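Unit 8 handout — Looking after the hand, Tollgate cell
Notes: Shobha Sundaram. Bring to lab.

Recap from last time
Hand = fingers, housing, bracket, cable. Most faults we see are bracket or cable. Motors almost never.

Before power on
- E-stop in, key out of the cabinet
- bracket screws: snug, dont crank them. Mark with paint pen after
- cable: follow it by hand back to the wrist. Any kink, stop and tell Ladi Osagie
- fingertips: wipe, look for splits

Service counts (cycles since last reset)
200 — look at fingertips
1000 — screws and cable fitting, log both
2000 — fingers off, clean the joints, new tips if worn
Write the count in the log BEFORE you reset it. Group two lost theirs in August and had to start over.

Re-zero
Open hand fully, wait for it to settle, save zero. Do it twice. If the two values dont agree something is loose, go back to the screws.

Grip check
Use the notebook, closed, held upright. Fingertips over the top edge, rest of the book against the palm side. Target is the open slots of the white file organizer. Start slow — grip force low, then raise it one step at a time. Too much force and the cover bends, too little and it tilts foward.

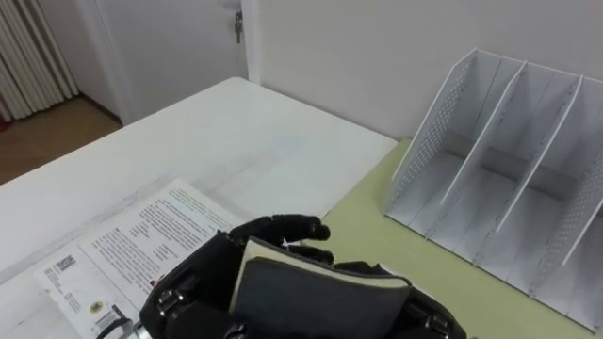

If it slips
Tips first, then zero, then force. In that order please. Changing force first hides the real fault.

For next time
Read the Paiva section on cable routing. Log sheets to Amarachi Anozie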